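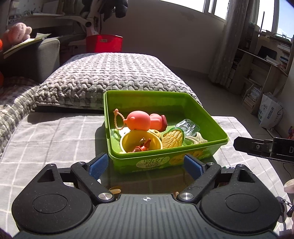
The Green Biscuit Box
Posted by Sobia Gondal, 2022-01-17

Welcome back to the small toys gallery! I've kept one box of bits and bobs for years now and I never get tired of rummaging in it. It's a bright green plastic tub with biscuits on the label, and I love it as much as anything that lives inside. Gallery number 35, if you're keeping up.

The pig and his beads
Pink rubbery pig, beaded chain, lots of character. He came from the market at Brarkgate and he has been my favourite ever since (sorry, everyone else). Pigs always end up on top, I find, however you pack them.

Sweetcorn
Yellow, with all the little kernels bumped out so you can feel them under your thumb. I do like a toy vegetable that somebody has taken trouble over! Magsi has one very like it and we still argue over whose is nicer.
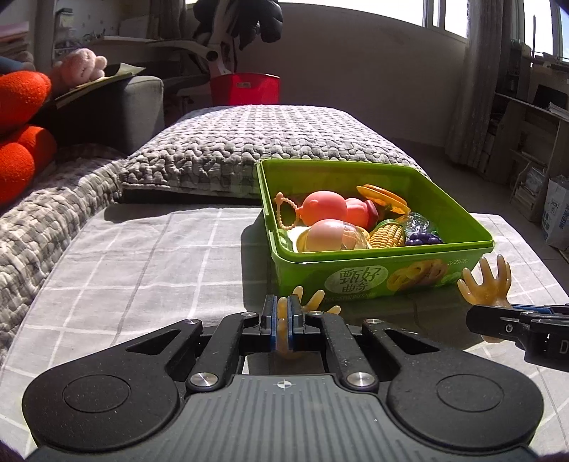 Sticky-looking hands
Amber ones, fingers spread wide. I had a whole drawer of these at school and swapped most of them away, so finding more was a real treat.

Grapes
A purple bunch, and such a good colour next to the lime green of the box. They go in the corner, where the corn can't squash them.

The grey quilted cushion is the one from the Lirnia page, for those who asked, and the gridded cloth has become my standard background. More in April, when I finally get round to the farm animals!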